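Brollomow fleece throw, pale grey: review after a winter of use

I bought the Brollomow throw in the large size to replace a knitted blanket that had started to come apart at the corners. It cost 70 pounds from Ledesma, which is more than I had planned to spend on fleece. It has been used most evenings since then and washed 12 times, so I think I can give a fair account of it.

The colour is sold as "pale grey". In my front room it leans towards blue, especially in the shade, and by a window it goes nearly white. If you are trying to match a warm grey sofa, ask for a swatch first. Ledesma sent me one within the week.

The surface is soft and brushed, with a fine, slightly uneven nap. It feels thick in the hand and holds warmth well. I wouldn't want it on the bed in summer, but for sitting still with a book it does the job and I have turned the heating down a little.
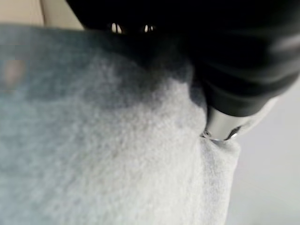
Does it shed on dark clothes?
It did for the first two washes, mostly on black trousers. After that I found very little, and the filter in the machine was nearly clean by the fourth wash.

Washing is simple. I use a cool cycle with a small amount of liquid and no softener. The label says line dry only. Indoors on an airer it takes most of a day, so I put it in on Wednesday morning and have it back on the sofa by the evening. The nap looks flat when it comes off the airer and lifts again with a good shake.

There has been some pilling where my elbows rest. It is less than on the cheaper Asa throw I had before, and a fabric comb deals with it in ten minutes. The hem is a plain turned edge with one row of stitching. One end has come loose for the length of my thumb and I have sewn it back. At this price I expected a double row.

Folding is the weak point. The fleece is bulky and springs open, so it won't sit in a neat square on the arm of a chair. My neighbour Edeltraud Diekmann has the same throw and rolls hers instead. I tried that and it stays put better. It also bunches up when pulled from one place, so take hold of it with both hands when spreading it out.
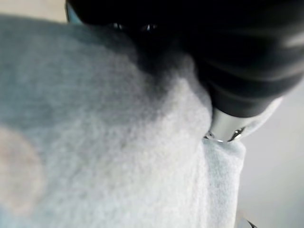

The fleece gathered into a raised fold.

I also looked at the Rustar throw, which is cheaper and comes in more colours. It was thinner and I could see daylight through it in the shop. For a car or a picnic I would choose that one, as it packs down smaller.

Good points: warm, soft, washes well, little shedding after the start.
Bad points: single-stitched hem, bulky to store, colour bluer than stated.

Score: 7 out of 10

Waltraud Wegener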